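Kobori Maple Panel, edge-joined
Sold by Flonham

Solid maple boards come with a lot of promises attached, and I have stopped believing most of them. "Dead flat" usually means flat on the day it left the factory. "Furniture grade" means whatever the seller wants. So when we took on the Kobori panel last November I asked Ljubica Hoxha to write down only what she was prepared to repeat to a customer holding a straightedge. What follows is her list, with my grumbling added.

The panel is made of maple planks glued edge to edge. The planks run the full length, with no finger joints. It comes sanded on both faces and unfinished, which suits people who have their own ideas about oil. Edges are left square and fairly sharp, so run a bit of fine paper along them before you lift it with bare hands.

Colour is pale, as you'd expect, but it is not uniform. Kobori's own leaflet calls the boards "colour matched". I would call them near enough. You will get faint darker streaks in places and a soft wavy grain that changes character when it crosses a seam. If you want one unbroken sheet of cream you should be looking at veneer, and we will happily sell you some. The seams show. Under a clear finish they show a little more.

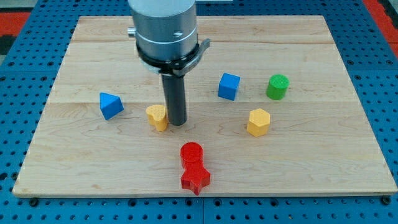 Flatness is where most of the returns come from with any panel of this type, so I'll be plain. Maple moves across the grain when the air changes. Clamped or bolted down hard on a metal bench it will look perfect, and so would a banana skin. The fair test is to let it sit loose for a few days in the room where it will live and then check it. Ours are allowed 2 mm of cup across the width at the time of dispatch. Anything beyond that and we take it back.

Do not fix it tight all the way round. Use slotted holes or table buttons and leave it room to swell. We have had one customer screw a panel solid to a steel frame and then blame the glue. The glue was fine. The wood had split right beside the joint.

For a worktop, two coats of hard wax oil is the minimum and I'd go to 3. Rin Hamada in our workshop prefers the Dritard oil and says it leaves the maple paler than the others. I tried it against the cheaper Jatley one on an offcut and could barely tell them apart after a month, but Rin's eyes are better than mine. Do both faces, and the edges too, or you are asking for a bend.

I can't recommend it for around a sink, whatever the leaflet says. Maple goes grey where water stands on it.

Details

Timber: solid maple, edge-joined planks
Surface: sanded both faces, unfinished
Edges: square
Cup allowed at dispatch: 2 mm
Price: £228 each
Cutting to size: £13 per cut, straight cuts only
Storage: flat, off the floor, out of direct sun

Returns

Uncut panels can come back if they are outside the figure given. Cut panels can't, unless a joint has opened. Streaks, grain and differences in tone between planks don't count as faults.

Page last checked Mar 23, 2021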